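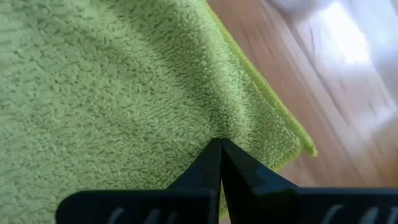 Start with the fault itself. In August the Heseck cell stopped releasing cloth. The fingers opened on command, the log said open, and the towel stayed up. Pinching a looped towel right at its edge, with the pile squeezed into a small crease above the fingertips, is the grip we use most, and it was the grip that failed. We had 2,178 folds logged before the first bad one. After that we got 44 in one afternoon.

Next slide. Eulalia Arancibia pulled the fingers and found lint packed behind the left pad – enough to hold a loop of thread.
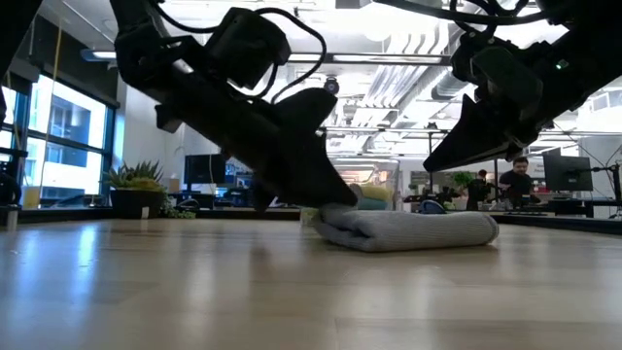 The part I want people to remember is the second arm. It kept pulling against a cloth that had not been let go, and the force limit was set too high to stop it. Brunton had copied that limit over from the Girninstead setup.

What we changed: pads cleaned every 22 folds, lower limit, and a check for cloth after each open. Around 3,000 folds since then, no holds. Take questions on the limit first.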